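Melley Community Help
Health, Workplace and Public Guidance

Posted 2022-11-05 in Respiratory Illness and Isolation

Isolation period for a shared office when one test is positive and a second is negative

I am responsible for staffing at a small branch office in Londard. One of our employees reported a positive rapid test at home and notified us the same morning. The employee took another rapid test the next day and it was negative. There are no symptoms apart from a mild sore throat, which had started before the first test.

Our written policy dates from an earlier stage of the pandemic and does not say what to do when two results disagree. It also asks us to notify "all contacts" without saying who counts as a contact. The employee shares a room with two colleagues and attended one staff meeting during the week in question.

I would be grateful for guidance on the following matters. Should the employee be treated as positive on the basis of the first result? Are the two colleagues required to stay home? Is the branch expected to report the case to the district health office, or does that duty rest with the employee? I have read the general page on this site, but it is addressed to households and I could not apply it to a workplace.

Branch Staffing, Londard

Posted by Mak Occupational Desk

The first result should stand until it is properly set aside. A positive rapid test in a person with symptoms is very likely to be correct. A negative result the following day may only mean that the sample was poor, or that the amount of virus in the nose was low at that hour. The employee should therefore remain at home and arrange a laboratory test through a clinic or pharmacy. If the laboratory result is negative and the clinician is satisfied, the isolation can end early. If no laboratory test can be arranged, the employee should follow the full period set by the district.

Please count the period correctly. The day on which symptoms began is day zero, and the next day is day one. Many offices begin with the date of the test — this produces a return date that is later than necessary when symptoms came first, as they did in your case. Where a person has no symptoms at all, the date of the test is used as day zero.

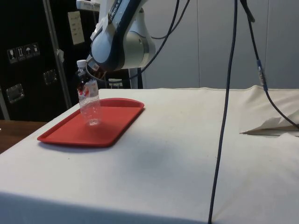
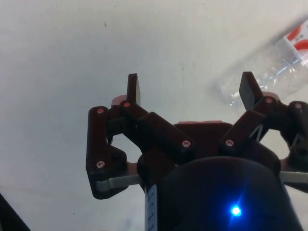 With regard to contacts, the usual approach is to look back from day zero and identify those who spent an extended time close to the employee indoors. Please go back two days before symptoms began. The colleagues who share the room will almost certainly qualify. Those who attended the meeting may or may not, depending on its length, the size of the room and the seating. A person who passed the employee in a hallway would not ordinarily be included.

Being a contact does not always mean staying home. In most districts, contacts without symptoms may continue to work if they wear a well-fitting mask around others and test at the stated interval. Your district may apply a stricter rule to clinics, care homes and similar settings. An ordinary office would not normally fall under it, but the local order takes priority over anything written on this page.

When notifying contacts, do not give the name of the employee. State the date of possible exposure, the place, and the steps the person is asked to take. It is acceptable that colleagues may guess who is meant. It is not acceptable for the office to confirm it. Any record of the result should be held separately from the general personnel file, with access limited to those who need it.

Posted by Cloltska Reader

Our office had the same thing. We sent everyone home for 3 days and nobody else got sick. I would just do that. Also open the windows.

Posted by Melley Help Moderation

The moderation team wishes to add a note on reporting, as this part of the inquiry was not addressed above.

Laboratories and clinics normally report positive results to the health office directly. A rapid test taken at home is not reported by anyone unless the individual chooses to do so, and many districts have an online form for the purpose. Employers are usually asked to report only when several linked cases occur in the same workplace. The number that triggers this duty differs from one district to another, and it should be confirmed by telephone if the published order is unclear.

Readers should also note that closing an office for a fixed number of days, as suggested in the previous reply, is a business decision and does not replace the isolation of the person who tested positive. Opening windows is sensible where the weather permits — it may be combined with the other measures described.

The household page mentioned by the original poster is due for revision in December, and a separate section for small workplaces will be included.

38 readers marked this page as helpful.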